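Refinishing a maple board, part 2: oil and cure times
Mar 17, 2019

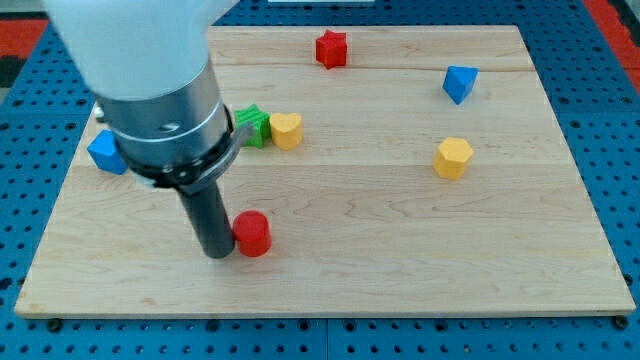

Where I left off

Part 1 ended in January with the board glued, flattened and scraped. Since then it has had its sanding and three coats of oil, and I have notes on both. If you only want the schedule, skip to the last section.

Sanding

I started at 80 grit to take out the scraper chatter, then 120, 180 and 220. Maple shows cross-grain scratches badly, and they don't appear until oil goes on. Between grits I wipe the surface with mineral spirits and look across it with a flashlight held low. At 120 I found two swirls near one end that I had missed at 80, so I went back and did the whole face again.

After 220 I raised the grain with a damp rag, let the board dry overnight, and knocked it back by hand with worn 220. I did this twice. The second round raised much less. A third would probably have raised nothing, but I didn't test that.

I don't go past 220 on maple that will be oiled. Kelly Wainwright emailed after part 1 to say she goes to 320 and gets good results. On my offcuts the 320 side took less oil and looked slightly grayer. Her shop is heated and mine isn't, and I only had one pair of offcuts, so take that for what it is.

Oil

Most cans labeled "Danish oil" are a mix of oil, varnish and thinner, and the proportions are rarely printed. I used plain polymerized linseed oil for all three coats. It yellows maple more than mineral oil does. It also cures, and mineral oil never will.

Each coat: flood, wait 20 minutes, re-wet the dull patches, wait another 10, wipe everything off. Then wipe again an hour later, when the end grain has had time to bleed back. Skipping the second wipe leaves small shiny dots that have to be scraped.

Rags go flat on the concrete outside, one layer, until stiff. Don't ball them up or put them in the trash while they're soft. They can heat up enough to catch fire.

Weights

I weighed the board before and after the first coat on a kitchen scale that reads to 1 gram. The gain after wiping was 310 grams on the first flood, more than I expected. A lot of that was end grain. Most guides give coverage by area only and say nothing on this point.

Schedule

Coat 1: day 0
Coat 2: day 3
Coat 3: day 7
Light rub with a gray pad: day 14
Normal use: day 30

My shop sat at 58 F for most of this, which is low for linseed. At 70 F you could shorten the gap before coat 3 by a day or two. The test I use is smell: if the surface still smells strongly of oil with your nose an inch away, leave it alone.

Hilkka Mustonen asked whether wax over the top is worth the trouble. I haven't tried it on this board. Part 3 will cover the underside and the feet, once I decide between rubber and cork.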